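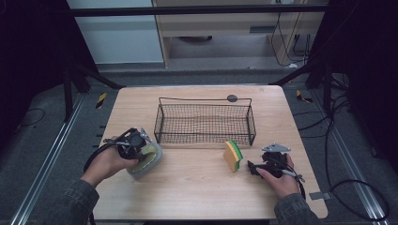 Why Does the Kitchen Sponge Stink? My Term Project on Drying

I picked this topic because of my share house. There are four of us, one sink, and a smell that turns up every November when the weather gets muggy and doesn't leave until autumn. My mum always said the fix was to wring the sponge out properly and stand it up. My flatmates reckon that makes no difference and you just buy a new one. So I thought, right, that's my project sorted!

What I wanted to find out

Basically, does the way you leave a sponge after washing up change how fast it dries, and does a faster drying sponge smell less by the end of a fortnight? I was hoping to test for bacteria as well, but the lab time wasn't there for first years, so smell had to do. I know smell isn't a proper measurement (more on that later).

What I read first

A fair bit of what's online is people selling sponges, so I stuck to the course readings and a couple of library books on food hygiene. The main idea is pretty simple. Bacteria need water and something to eat, and a used sponge gives them both, plus loads of little holes to live in. Air moving past the surface carries the water away, so the more surface you leave open, the quicker it should dry. The middle of the sponge is always the last bit to go.

How I did it

I bought a multipack of the same sponges from Gidey, the discount shop near campus, and used a different one for each way of storing it. They were left flat on the bench, standing on a long edge, sitting in a wire rack, or dumped in the bottom of the sink (our house favourite, sorry to say). Each sponge got soaked, squeezed as hard as I could with one hand, and then weighed on the Flanis kitchen scale I borrowed from my aunt. I weighed them again every couple of hours until bedtime and once more at breakfast.

The room was set at 22 degrees, although it crept up to 23 on the afternoon somebody had the oven on. I wrote that down and kept going.

For the smell part, the sponges got used for real washing up in turn, then my flatmates sniffed them with their eyes shut and gave a score out of ten. They were good sports about it, mostly.

What happened

The wire rack won, and standing on edge came a close second. Both had lost nearly all their water by breakfast. The flat one was dry on top and still soggy underneath, with a damp rectangle on the bench where it had been. The sink one hardly dried at all, and one night it got heavier, so I'm guessing someone rinsed a mug over it. Nobody has owned up.

The smell scores went the same way but they were a lot messier. The sink sponge was the worst by a mile. The rack and on-edge ones swapped places depending on who was sniffing, and one flatmate had a cold and gave everything a 2. I left those scores in the table and marked them with a star.

What went wrong

My squeezing! I got better at it as the project went on, so the later sponges started off drier than the early ones. Next time I'd put each one under the same heavy weight for a set time. The scale also only reads to the nearest gram, and towards the end the changes were smaller than that, so my drying curves go flat a bit early.

I'd like to have tried the scouring side facing up and then facing down too. The green layer feels like it lets air through more easily than the foam does, but I've got no numbers for that.

What we do at home now

We've got a little wire rack beside the tap and the sponge lives in that. The smell was still hanging around for a few days afterwards, and I tracked it down to the plug strainer, so that might be next term's project if my tutor lets me stay on the same theme.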